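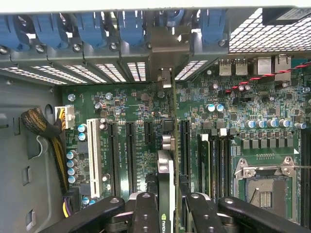

Graphics card and motherboard inside a gray metal case.

Court diary, 2012-04-01

The trial of the former bookkeeper of Serwood Freight resumed this morning in Courtroom 6. The defendant is charged with diverting payments intended for two suppliers, Gedum and Jacquet, into an account held under the name Derkden. A plea of not guilty was entered last July and remains in place.

The jury was seated shortly after the morning recess, following legal argument that may not be recorded here. One juror had asked for a larger copy of the exhibit list, and the clerk provided it.

The prosecution called Kylie Hollis, who managed the accounts office during the period covered by the charges. She was taken through invoice 301 line by line. She told the court that the signature on the approval slip resembled her own but that she had no memory of signing it. Asked whether she had ever lent her office key to the defendant, she replied that keys were kept in an open drawer and that the practice had been raised with management in writing. The memorandum was admitted without objection.

Cross-examination took up most of the afternoon. Defense counsel put it to the witness that invoice 369 had been paid while the defendant was on leave. She accepted the dates on the leave record – the original is to be produced tomorrow – but said that payments were often entered ahead of time. Counsel returned to this point twice. The judge asked him to move on.

There was a short dispute over whether the bank statements for the Derkden account should go to the jury in full or in summary. The judge ruled that the full statements would be provided, with home addresses removed. Both sides are to agree on the pages before court opens.

The public gallery was half full. Members of the defendant's family attended and left by the side entrance.

Court rose early at the request of the interpreter. Ms. Hollis remains under oath and has been reminded not to discuss her evidence. Two further witnesses are listed.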